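Shared Kitchen: New Arrangements for Dishes and Drying

The Hollis House Residents' Association wishes to inform members of several changes to the shared kitchen on the ground floor. They take effect in April and apply to all residents, to evening class participants and to groups that book the dining room.

The kitchen has been in use since the house opened in 1885, and the present sink and draining area date from a much later renovation. Following a review led by Lucía Cordero, the House Committee has approved the purchase of 13 wire dish racks to replace the plastic trays. The trays had become difficult to clean and were a frequent subject of comment in the suggestion book. They have been withdrawn. Residents who would like one for personal use may apply to the office before the end of the month.

Members are asked to observe the following when using the racks.

Plates and bowls should stand upright between the tines. Bowls should be tilted so that water can drain from the base. Cups may be placed behind or in front of one another, provided that the taller pieces go at the back. Small glasses should be set down last and kept clear of heavier dishes. Large serving plates should be dried by hand and returned directly to the cabinet.

Racks are to be emptied by 9 p.m. each evening. Items left overnight will be moved to the shelf beside the pantry door, where they may be collected.

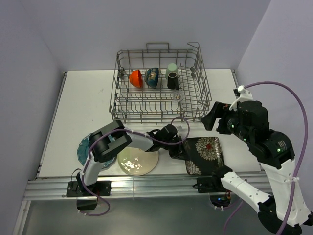
Photo: Rasmus Priedītis

The Association also thanks those who responded to the request for tableware. A total of 37 pieces were received, in a wide range of colors and patterns, and it has been agreed that no attempt will be made to assemble a matching set. Square and scalloped plates are as welcome as round ones. Donated dishes should be free of chips and cracks, and donors are asked to leave them with Trudy Bright at the front office, together with a note of their name and room number.

Dishes with metallic decoration should not be placed in the microwave oven. A notice to this effect will be posted beside the appliance.

Comments on the new arrangements may be submitted in writing to Lorraine Doolan, House Secretary, and will be considered at the next general meeting. Groups wishing to reserve the kitchen should continue to use the booking sheet outside the dining room.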